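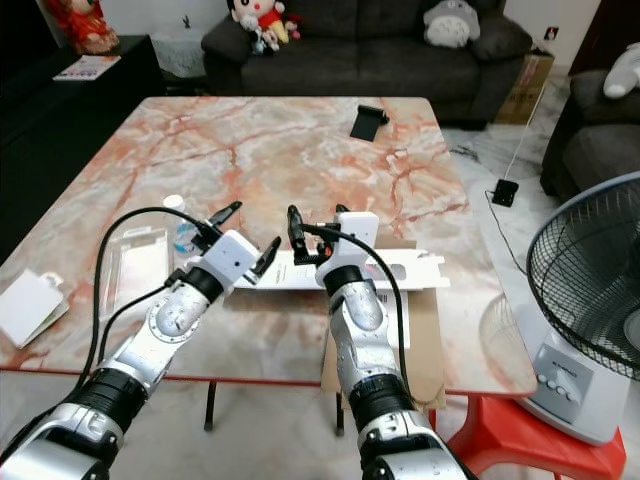 Two grippers, one fussy bit of cardboard

I caught up with Eleri James in September to hear how the gripper trials were going, and she was happy to grumble. "Flat stuff is the worst," she told me. "A bottle's easy. Cardboard lying on a table — where do you even grab it?"

She'd run the Mikard fingers 50 times against the Toom ones and liked the Mikard better, mostly for the thinner tips. "The Toom pair squeezes too hard for my taste." Ognjen Shehu disagrees, so they're doing 40 more!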